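Trellitz Dash Camera review: seven months on the school run and beyond

Posted 10 November 2020 by Haiyan Cheng

I bought the Trellitz in April, a few weeks after a van clipped my wing mirror on Borden Road and carried on as if nothing had happened. The officer who took my report was very kind, but without a number plate there wasn't a great deal she could do, and she asked (gently!) whether I had ever thought of getting a camera for the car. I hadn't. I have now.

Fitting it took me most of an afternoon, though I did stop for lunch and a long phone call with my sister. The sticky mount goes behind the rear-view mirror and the cable tucks up into the roof lining, then down the side of the windscreen. The little plastic tool for pushing the cable in is a lovely touch and I have since used it on a draughty window. The leaflet is less lovely, with print so small I had to fetch my other glasses.

Daytime pictures are excellent. I can read the plate of the car in front at the lights, and usually the one coming the other way, so long as neither of us is going too fast. At night it struggles. Street lamps flare, wet roads turn to glitter, and plates are often just a white smudge. My neighbour's Grondska does better after dark, but hers cost a good deal more and she has had it back to the shop twice.

The real test came at the Manzano roundabout, when a hatchback pulled out across me and caught my front bumper. The other driver was quite sure I had been speeding. I saved the clip, sent it to the police and to my insurer, and the matter was settled in 3 weeks with no more letters. The repair came to £411 and I didn't pay a penny of it. By then the camera had filed away 1,630 clips, nearly all of them me waiting behind buses, and finding the right one took a while as the app sorts them in a very odd order.

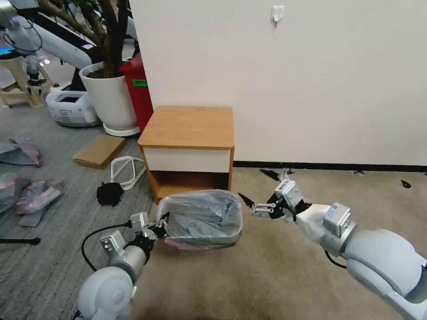 Bedside cabinet and lined wastebasket.

A few grumbles, then. The parking mode wakes up for every passing cat, the voice that says "recording started" can be turned down but never off, and the memory card is sold separately, so do add that to your sums. I am on my second card already.

Would I buy it again? Yes, I would, and I have told both my brothers to get one. If most of your driving is after dark I'd look at something dearer. Four stars from me, and I'll add a note if the sticky mount gives up over the winter.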